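Laltivon savoury biscuit range: progress report to the Poulain product fund

Prepared by Violeta Troncoso, product development
Fri 23 August

Status against plan

Work packages A and B are closed. Work package C (packaging and shelf life) is open and running to the revised timetable agreed at the last review. Work package D (retail listing) has started early at the request of the Burnov buying team.

Recipe

The two flavours carried forward are smoked paprika and mature cheddar with chive. The third candidate, pickled beetroot, was dropped after the second bake trial. Its colour faded unevenly in the oven and the seasoning did not hold to the surface at the oil level we are allowed under the salt and fat targets.

Salt has been reduced in both remaining recipes. The paprika biscuit met its target at the first attempt. The cheddar biscuit needed a change of cheese powder, and the new supplier's lead time is longer than the old one's. We have placed a forward order to cover the first production run.

Taste panels

A panel of 50 regular buyers of savoury biscuits tried both flavours blind against the current plain biscuit. Of these, 47 said they would buy at least one of the new flavours at the proposed price. Comments on the cheddar biscuit mentioned a dry finish. The bake time was shortened as a result and the biscuit will go back to a smaller panel of 30 before the recipe is signed off.

Packaging

The sharing bag will use the same film as the existing range. Seal strength on the Stetum line was below specification during the first trial because the jaw temperature drifted when the line stopped and restarted. The settings have been changed and the second trial passed on all bags tested. A third trial, at full line speed, is booked.

Artwork for both flavours is with the printer in draft. The allergen panel has been checked against the revised recipes. The on-pack competition wording is still with our legal adviser and is the only item holding up final approval.

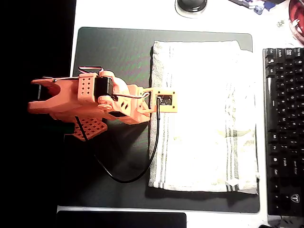
Will the delay to the competition wording move the launch date?
The launch stays in December, provided the wording is approved before the film order closes. If it is late, the first run will go out in bags without the competition panel and the promotion will start with the second run.

Retail listing

Burnov has confirmed shelf space for both flavours in its larger stores. Smaller stores will be offered the paprika biscuit only. Display trays have been redrawn to fit the shallower shelf used in those stores, and a sample tray has been sent for checking.

Spend

Spend is within the approved budget. The extra panel is paid for from contingency. Film and print costs have come in slightly under the quoted price, and the saving has been moved to the line trials. No further funds are requested at this stage.

Risks

Cheese powder supply remains the main risk. A second source has been asked for samples but has not yet delivered. Shelf-life testing of the cheddar biscuit restarted when the bake time changed, so the final date code will be set later than planned. An interim code based on the plain biscuit will be used if needed.

Next steps

Repeat cheddar panel and recipe sign-off.
Full-speed seal trial at Stetum.
Release of artwork to print.
Interim shelf-life results to the fund with the next report.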